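Grondeo Folding Table, White

A table for folding laundry on, from the people at Kvam who also make the drying rack you trip over.

You have a bed. You have the top of the dryer, which slopes. You have managed so far. The Grondeo is for the day you get tired of finding cat hair on the towels and want one flat, pale surface with nothing to do but hold up a shirt.

The top is white all over, with rounded front corners and a front edge that curves gently so you can lean on it and sigh. Dark clothes show up very well against it, as does everything that comes off them.
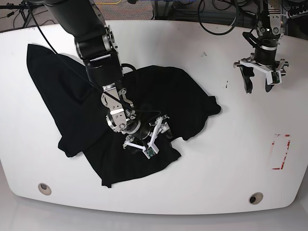 Grondeo in White, with black tee, unfolded.

Most tables sold for this job are too shallow. You lay out a shirt, the hem goes over the side, and gravity undoes your sleeves. We went deeper. A T-shirt dropped in a heap still leaves bare table beside it, so you can sort out which hole is the neck before you commit.

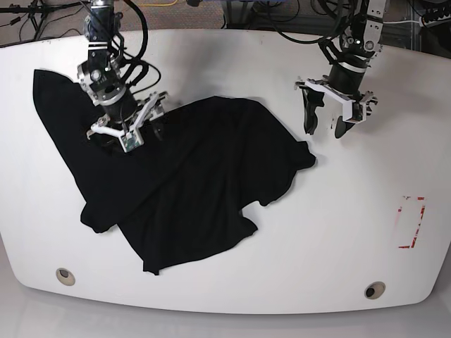 Jusia Trilleo
Product Editor, Kvam Home

I have folded black T-shirts on this table for most of a September and can report that a black T-shirt in a bunch has no front, no back and, in poor light, no sleeves. White underneath helps. You see the outline, you find the armpit, and you work out from there. Start by pulling the thing straight from end to end along the back of the table. The front half stays free for the finished pile, or for coffee, which we don't recommend and all do.
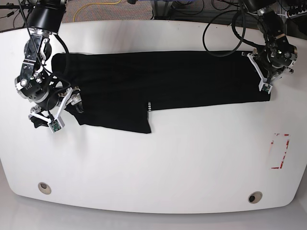 Kvam customer Grondahl wrote to say that the stretch-it-straight method works fine on tees and is no help at all with fitted sheets, and asked if we had a table for those. We don't. We have a closet with a door that shuts.

Details

Width: 1000 mm
Depth: 572 mm
Rated load: 350 N
Color: White
Assembly: 6 bolts, wrench included

Wipe with a damp cloth. Skip the scouring pads. Shirts, coffee and cat not included.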